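From: Appiah
To: Rirkville Sewing and Mending list
Subject: Re: Re-waxing and washing old cotton jackets

Hello all,

Someone wrote last month:

> I have my late uncle's cotton work jacket and I'd dearly like to wear it
> this autumn, but it smells of shed and the cuffs are grubby. Can it go in
> the machine, or will I ruin it? I'm told it must be hand washed and I
> haven't a bath.

I meant to answer this at the time and then we had the grandchildren for most of August, so forgive me. I've washed a great many of these over the years, first at the Drestano laundry, where I did 16 years on the pressing side, and now at home in Flukaten with a perfectly ordinary machine. You won't ruin it, so long as you are patient and the jacket isn't waxed. If it is waxed, leave it well alone and ask here again, as there are people on this list who know far more about wax than I do.

Go through the pockets first, all of them, including the little inside one that everybody forgets. Then do up the zip or buttons and turn the whole thing inside out. Brush the seams with a dry nailbrush, especially where there are double rows of stitching, which hold on to dust like nothing else. For the cuffs I wet them, rub in some plain household soap and leave them for 20 minutes with a cup of tea (for me, not the jacket).

Wash it on its own, cool, with half the powder you think you need and no softener. I use the slow spin. Old cotton creases badly if it goes round too fast, and you will be at the ironing board until supper. When it comes out, give it a good shake and pull the seams straight with your hands while it is damp — this is the part I would never skip, it saves such a lot of pressing later on.

For drying I like a wide hanger by an open window. If the shed smell is stubborn, give it another day of air before you think of washing it again. It took my own jacket almost a week, and I did wonder if I'd be smelling creosote at Christmas!

On sorting, I'm a great believer in two baskets, one for things to be washed and one for things to be mended, and heavy cottons kept apart from the knits. A few from my end: 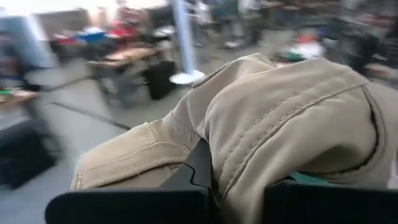
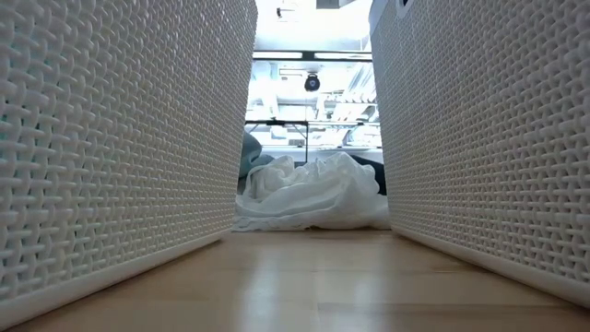
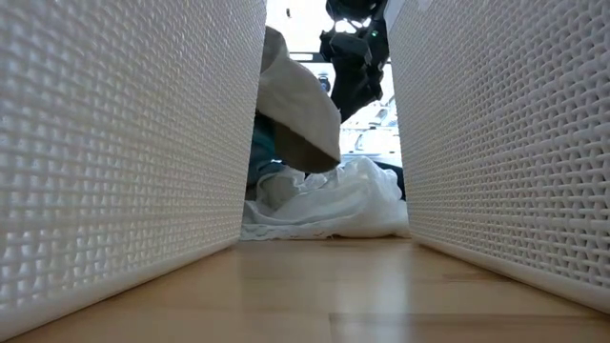
One reply off the list held that soaking the cuffs is a mistake on anything older than the wearer, and that a damp cloth and a little soap worked in from the edge does the job without loosening the thread. I can see the sense in that, and if the stitching at your cuffs is already going I'd follow that advice over mine. Mend first and wash second, in that case. A loose hem that goes through the machine comes out as a long tear, and I have had to learn that more than once.

As to thread, I use a stout cotton in a shade slightly darker than the cloth, as it fades to match. The market stall at Rirkville still has it on the big reels, though you have to ask, they keep it under the counter with the elastic.

One more thing while I'm here. Does anybody still have the pattern for the lined peg bag that went round a couple of winters ago? I lent mine out and it has gone the way of all lent patterns.

Warm wishes to everyone,
Appiah
Flukaten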